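The Great Vinegar Year

I moved to Flutstead with two suitcases and a belief that salad dressing came from a store. My neighbor Hauke Kasten fixed that within a week. He knocked on my door holding a jar of something brown and cloudy and told me to smell it (I did, and my eyes watered, and I was hooked!).

It was apple cider vinegar, made from the fruit that drops along the lane behind our building every November. He'd been making it for 23 years. By that weekend I had my own crock going under the stairs, covered with a dish towel and smelling like a barn party.

My first batch was awful. Flat, sweet, a little like wet cardboard. I'd used too much sugar and I kept peeking, which Hauke said was like opening the oven on a cake every two minutes. So I started over, kept my hands off it, and went for a lot of walks.

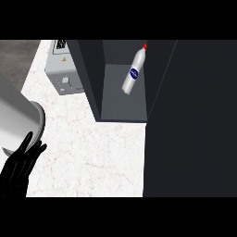 How long does homemade cider vinegar take?

Mine needs two to three months from chopped apples to something I'd put on a salad, and a chilly room stretches that out. I start tasting at week five and then leave it alone again until I can't stand it.

The second batch was the good one – sharp, but with the apples still in there somewhere, and I put it on everything. Cucumbers, fried potatoes, a bowl of beans at midnight. I gave a jar to my sister, who drove 445 miles home with it wedged between her feet and called me from a rest stop to say the whole car smelled like pickles.

These days I've got three crocks under the stairs and a pear batch I'm nervous about. Hauke thinks pears are a waste of time. He came by on Sunday to sniff it anyway, stood there for quite a while, and asked if he could borrow a spoon.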